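January, bench notes, sourdough rye trials

Prundmont starter is finally behaving! Fed it at 8 and by lunch it had domed right up to the lid. Gladys says the whole grain flour did it, I say the warmer shelf. Going to run both next week and settle this.

Mixed a 600 g test dough, 40 g of it cracked rye soaked overnight. Smells amazing, like apples and malt.

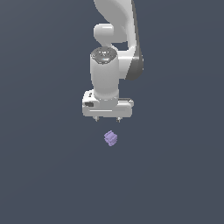
White arm, blue-gray background.

Gumaro dug up the 1856 recipe again and it wants caraway and a splash of beer (yes please). Halved the salt by mistake in batch B, so ignore B. Batch A had a lovely tight crumb and a crust that sang when it came out. Jairo took the heel home before I could weigh it, grr.

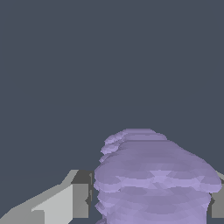

Should the soaked rye be drained before mixing?
Leave the water in and hold back the same amount from the dough.

Still to do: label the Medina jar, ask Aaliyah for more caraway.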